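Cleris Debt Office Edition: User Guide
Section 7. Recording a new external bond issue
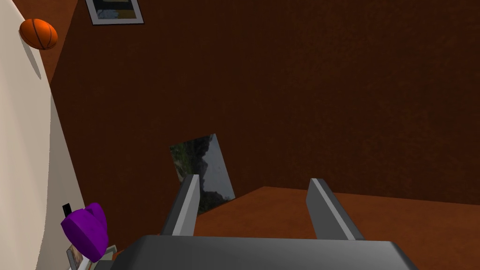 Fig. 7.1 Basketball beside a cream curved surface, with a brown wall and orange-brown floor.

Use this section when a foreign-currency bond has been approved and has to be entered in the debt register. Domestic bonds and treasury bills are covered in Section 6.

Before you start
You need the signed approval reference, the term sheet and the Recorder role. If the New Issue button is greyed out, ask your system administrator to check your role under Admin > Users.

7.1 Create the issue

1. Open Register > External Debt and click New Issue.
2. Enter the approval reference exactly as it is printed, with slashes and leading zeros.
3. Choose the currency of issue. This cannot be changed once the record is saved.
4. Type the principal in millions. For a bond of 1,870 million, type 1870 with no comma.
5. Enter the coupon rate, the issue date and the maturity date.
6. Under Repayment, select Bullet or Amortising. If you select Amortising, a second tab opens for the instalments.
7. Click Save as Draft.

Note: A draft does not count towards the debt total. It appears in grey in the register until it has been released.

7.2 Check against the borrowing limit

1. Open the draft and click Limit Check.
2. Select the budget year that the approval belongs to. This may differ from the year of issue.
3. Read the Headroom line. If the limit is 2,972 million and 1,870 million is already used, headroom is 1,102 million.
4. If headroom is negative, the draft is locked. Correct the principal or attach a revised approval.

CAUTION: Limit Check uses the exchange rate held in the Rates table. Update the table first. An old rate can let through an issue that is over the limit.

7.3 Split an issue into tranches

1. In the draft, click Tranches > Add.
2. Enter each amount on its own line, for example 706 and 430.
3. Compare the total at the foot of the table with the principal. Release is blocked until the two match.

7.4 Release

A second user with the Approver role must release the record. Recorders cannot release their own drafts. After release, the interest schedule is built overnight and can be viewed the next working day under Payments.

Error codes for this section are listed in Appendix C.

Section last revised May 27, 2025 (K. Pennington)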